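Local Remembrance and Daily Routine: The Kurkholm Ferry Memorial
Student project report, Community Journalism
Sixten Haugland

1. Background

The Kurkholm ferry memorial stands at the north end of the harbor in Tatholm. It was put up 11 years after the ferry was lost in a January storm. A short ceremony takes place there every year on the anniversary, with a bell and a reading of names. The rest of the year it is a spot people walk past on the way to the bus.

My project asked how people who use the harbor every day think about the memorial, and whether the way the local paper covers the ceremony matches what they say.

2. Method

I handed out a one-page questionnaire at the harbor, at the bus stop and in the Torvik shopping arcade. I got 60 back. I also read the ceremony coverage in the Tatholm paper for as many years as the library had on file, and I went to the ceremony myself. Four people agreed to a longer interview. Two of them lost a relative on the ferry.

The questions were short. Do you know what the memorial is for? Have you been to the ceremony? Do you think the anniversary should be marked differently?

3. Results

Most people knew what the memorial was for, but far fewer had ever attended. The most common reason was work, as the ceremony starts at 9 in the morning. Several younger people said they thought it was only for the families.

The newspaper stories are very similar from year to year. They open with the weather, then the bell, then one quote from a relative. In the early years the paper printed estimates of the crowd, once as high as 1,000. Later stories leave the number out. Shops on the quay stay open during the ceremony, and none of the articles mention this. Both relatives I interviewed said they did not mind. One of them buys coffee there afterward every year.

4. Problems

Three questionnaires had no answer to the last question. I also asked too many people at the bus stop in the morning, so commuters are overrepresented. The recording of one interview was hard to hear and I had to rely on my notes. 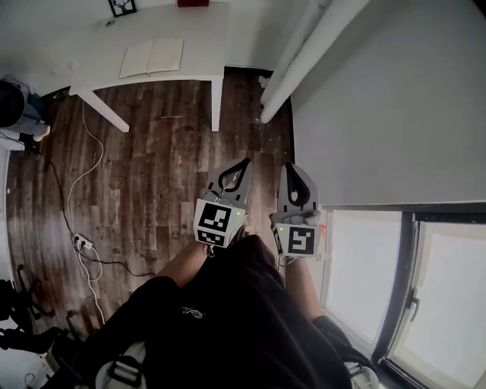 Fig. 1. Gripper with its two fingers open, held over a plank floor.

5. Discussion

The coverage treats the anniversary as a day when the town stops. The people I spoke to described an ordinary workday with a ceremony in it. I think a reporter could cover both without being disrespectful, for example by talking to people who pass the memorial on their way to work.

A later start time was the change suggested most often. Evening was popular with commuters, but one relative was against it and wanted to keep the hour when the ferry was due in.

6. Further work

I would like to repeat the questionnaire in Trendent, which has no memorial of its own, and compare the answers. The questionnaire and interview notes are in the appendix.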